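Cell Setup and Care, Handout 4: Looking After the Hand-Held Gripper
Trastley Workshop Course
Updated Mar 5, 2018

Okay, so last time we got as far as mounting and I ran out of time, as usual. Today it's the gripper itself: how I go over it, what I clean, what I swap, and what I leave alone. I'm talking about the hand-held kind with two fingers and soft pads. If you're in the Flemer group your fixed cell uses a different body, but the pads and pivots get the same treatment, so stick around.

Before you touch anything

Get the log sheet. Write down the cycle count first (you will forget it later, I always do!). For our purposes one open and one close is one cycle. Look over the pads every 700 cycles and do the full job every 2,000. Those are our shop numbers, so if you have a maker's manual that says something else, go with the manual.

Cutting power: on anything with a motor, unplug it and then try to run it anyway. You want to see it refuse. The Geddes cell has two supplies and people keep pulling only the one they can reach.

Pads

Pads are where most of the trouble starts. A pad picks up skin oil, dust and cardboard fluff, and then one day your grip on anything smooth and round goes to pieces and everybody blames the software. Wipe them with a damp lint-free cloth, let them air dry, and don't use solvent unless you know what the pad is made of. I ruined a nice pair that way one August and had to wait for the new ones.

Check for a shiny patch in the middle, a lifted corner, or one pad sitting lower than its partner. If you change one, change both. A fresh pad against a worn one pulls the part sideways as it closes, and you'll spend an afternoon chasing it.

Pivots and links

Open and close the fingers slowly by hand, with the power still off. What you're feeling for is a gritty spot or a little click. Then hold one finger still and wiggle the other. A tiny bit of play is fine. If you can see the tip wandering, find the loose joint before you start tightening things at random (guilty). One small drop of light oil per metal pivot if the manual allows it, wipe off the extra, and keep it well away from the pads.

Screws: snug, then stop. If one keeps backing out, take it out, clean the threads, and use a dab of removable threadlocker.

Closing check

I like to finish with small stuff you'd find on any table. Lids, caps and little jars are great for this. Close on one by its rim, hold for 30 seconds, turn your wrist both ways, put it down. Do that 7 times and mark every slip on the log.

Fingers closed on a white disc, and open over a box of small items:
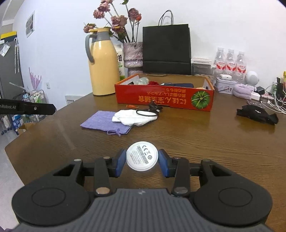
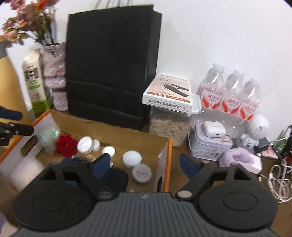
If you get a slip, go back to the pads before you change anything else. Clean, dry, run the check again. Still slipping? Look at whether the two pads meet flat. I hold a strip of paper between them and tug it gently at the top, then at the bottom, and if one end lets go sooner then a finger is out of line and we're back at the pivots.

For next week, bring your filled-in log and the old pads if you swapped any. Don't toss them, I want everybody to see a few worn ones side by side. The Cukum worksheet is due then too, front page only. The back page has a typo in the torque table and I'm still fixing it.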